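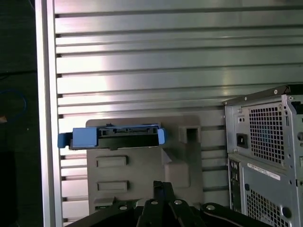
Drive carrier with blue end tabs

Disposing of old office desktops
Our office must retire several desktop computers. Are we required to remove the drives first?
Posted by Kuster Office Desk, 20/11/2025

Zirkside Records
Drives should be removed and logged by serial number before any unit leaves the building. Please allow 4 weeks for pickup.

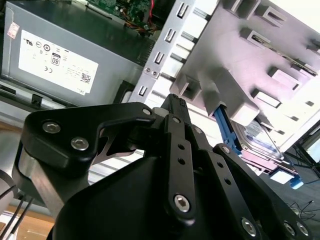
Retention rules apply before disposal — confirm that no files are still on hold. Once the case is open, as with the desktop shown, record the drive on the same form as the computer.

Dastico
We just used the city drop-off in October. No form.

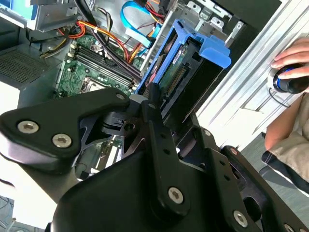 Desktop tower with the case open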